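Notebook — bench 2, November, 4:40 pm

Budget stuff before I forget. Ask is due upstairs and I still have three versions of the spreadsheet.

Where we are: 600 left on the consumables line, that is the whole lot until the new year. Equipment line is seperate and needs its own form. Do not mix them again (we did last time and it bounced).

Wanted, in order:

1. Finger pads. Soft ones. Grikine sells a set for 74, fits the two-finger hands we have. Want two sets minimum, one per arm, a third if the money stretches. Consumables.

2. Wrist camera spare. Clasdale quote is 443 with the bracket, shipping not in there. Equipment form. If that camera goes we are down for however long they take to send one, and last time they were slow.

3. Cable management. Cheap. Clips, sleeve, velcro. Carnegie catalog has all of it, just pick one and stop comparing. Cables near the arms need to be tied back before anything faster gets run.

4. Second steamer? Undecided. See below.

Bun task is what's driving all this so the list should follow the task and not the other way round. Pot in the middle, lid off to the left, plate right.

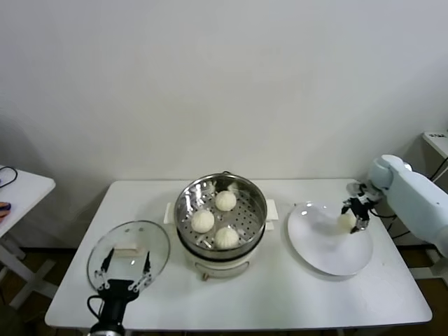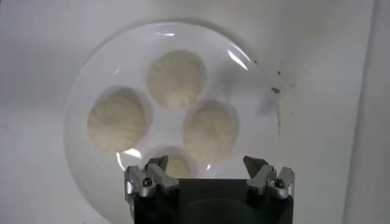

buns, bun task

Grip question first. Buns are soft and the bare fingers have edges. Could drop the closing force and leave it there, costs nothing. But then the same settings have to do the lid handle, and I don't want a separate profile for every object on the table. Pads solve it for both, I think. Pads are also the part that wears so whatever we buy we buy again — put it down as recurring, say twice a year.

Food-safe or not? Doesn't matter for us, nobody eats these. But Skistumix only does the food-safe version and charges for it. Grikine plain ones then. Check thickness, their data sheet gives two different numbers on two pages. Email them.

Pads at two sets = 148. Three = 222. Leaves 378 on consumables with three. Buns come out of that too. 32 a case frozen. Two cases, 64, gets us to 314. Fine. Leave the rest for stuff that breaks.

On the second steamer — argument for: swap pots between runs, no waiting for one to cool. Argument against: storage, and a different model means a different rim height and different handles, so the demos wouldn't match. Would have to be the identical pot. Have not checked if they still make it. Leaning no for this round. Put it on the spring list.

Plates: want two kinds in the ask, glass and white. Clear glass is the hard one for depth, reflections off the rim etc. Worth having more than one so a breakage doesn't stop us. Thrift store, petty cash, not worth a form.

Also paper towels. And a proper wipe-down at the end of the day, write it on the board.

Open items
- Clasdale: ask if 443 holds past the end of the month, get shipping in writing
- Grikine: pad thickness, lead time, do screws come in the bag
- Carnegie: order clips, done, no more browsing
- redo the equipment form with the bracket as its own line, they want it itemized now
- do we have a warranty on the white arm? can't find the paperwork. If it lapsed a renewal is bigger than everything on this page and the whole plan changes, so find out BEFORE sending

Version 3 of the spreadsheet is the right one. Deleted 1, 2 is still on the shared drive becuase someone has it open.

5:15 — shipping on the camera, Clasdale says they will call back tomorow. Left a blank for it in the form.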